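Search this notebook Go

Jan 28, 2026

Stroller wheel rig, Skumden frame, second round. Swapped the front swivel forks for the Fillden ones Hugo brought over. They fit after I filed the left bushing. Loaded the seat to the same weight as in November and ran 1000 bumps on the drum, stopping at 150 to check the bolts. Right rear brake pedal is stiff again. Heidrun thinks it's the spring, I think it's grit in the housing.

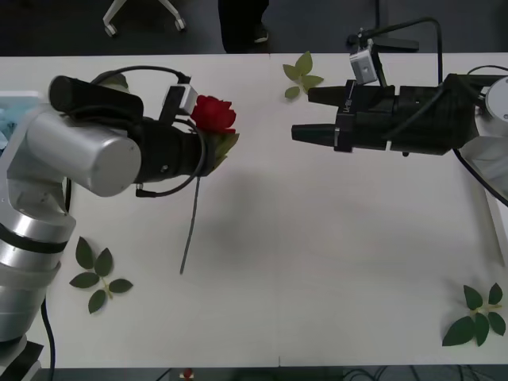 Fold latch next. Orsolya wants the one-hand release lighter and I measured it at nearly 2 times what the Zutus frame needs, so she has a point. Greased the cable and tried again, a bit better. The sample canopy fabrics came from Mercado and the red is too orange. I'd like it closer to the rose in the gripper, a plain red. Gladys to ask for new swatches. The gray is fine as is.

Harness buckle: four samples left, all from the old mold. Don't use them for the pull test. Maribeth has the drawing for the new one, still without the radius on the inner edge.
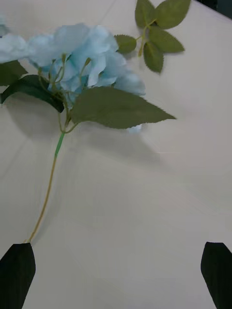 Hydrangea stem, artificial, pale blue, on the tabletop.

To do: open the brake housing, weigh the frame without the basket, order bushings.

Filed under: Strollers & Prams / Bench notes

Contact | © 2026 Bench notes | Back to top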